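Posted in: Grippers & Grumbling | May 8, 2023
Print this | E-mail this | 3 comments

Trodcombe's new two-finger gripper costs more than the Wuswood one I've been running since February, and the sales page says it's "gentler on irregular items." Fine. Carrots are irregular. So I spent an afternoon on carrots.

I did 32 grabs with each, same arm, same controller settings. The Wuswood dropped or fumbled 12. The Trodcombe dropped 8. That's better, I'll give them that, but I wouldn't bet my own money on four carrots. Most of the misses with either one came from closing a hair too early, and you can't blame the fingers for that. I'd look at the camera timing first.

What bugs me is the demo video, where every vegetable sits alone on a mat. Try it with a bundle in a full bin, next to cucumbers, with the other arm holding the basket.

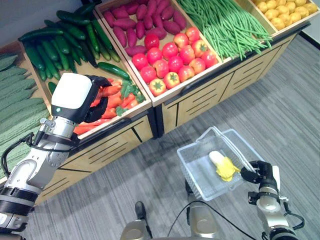
Định Lại wrote that I should have swapped the finger pads before comparing anything, and that 32 tries on one vegetable wouldn't convince him to buy either gripper.

Shares: 12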